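Home | Galleries | Shop Talk | Reader Mail | About

Benches and Tabletops: The Blond Wood Question

7 May 2023
By the Ploserora workshop desk

Every spring we hear that pale butcher-block is the top to own, and every spring I remain unconvinced. The catalogs show it under soft light with a bowl of lemons. The people who write to us have glue, grit and a deadline. Wero, the shop that supplied the top we have been living with since March, promised us a surface that would "age with grace." I have read that phrase on a lot of things that simply aged.

So this gallery looks at the stuff of an ordinary work surface: the planks, the edge, the bits that end up on top. It is a short one. We had hoped for more, but Ploniser wanted to approve our captions before releasing their pictures, and we don't do that.

The case for the blond top is easy to make. The planks vary a little, pale tan beside a warmer honey, and the grain gives you something to look at. Small dark parts show up well against it. Whether that is worth $700 before delivery is another matter, and the sales sheet is no help, being mostly adjectives.
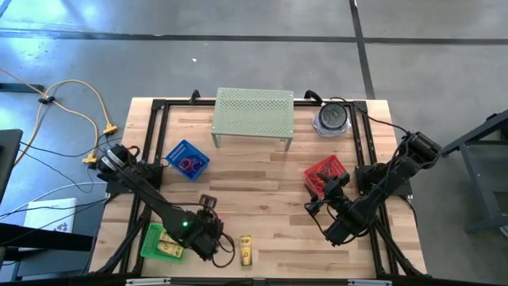 Light planks inside a black aluminum frame, with a pale green perforated shelf at the top and a red plastic basket over toward the right. The corner brackets do more for my confidence than the wood does.

Afolabi wrote in after our last piece on tabletops to say we were being unfair. The argument went like this: a wood top can be sanded back when it gets ugly, a coated one can't, and anyone who complains about marks should buy a cutting mat and stop writing articles. Afolabi has kept one going through 2 refinishes and would pay for the same top again tomorrow.

Fair enough, up to a point. I'd ask how many owners ever get the sander out. We put that question to readers in March and had 66 replies, most of them from people who meant to do it soon. A surface you could restore and a surface you do restore are priced the same, and I suspect the makers know it.

The little perforated shelf is the item I expected to dislike. Raised shelves on a worktop usually become a place to lose screws, and holes seem like an invitation. Still, short legs leave the wood beneath it in play, and I'd take that over another drawer unit. I am less sure about the color. Pale green has been creeping into every tool catalog, and I can't see it looking fresh for long.

Baskets I will defend. A red plastic one is cheap, hard to overlook and needs no oiling. You could buy a great many for the price of the top. At the $400 mark, which is where Wero's smaller size begins, I might be talked into the wood as well, provided the edge is square and the freight is included. Ours was extra.

Previous gallery | Next gallery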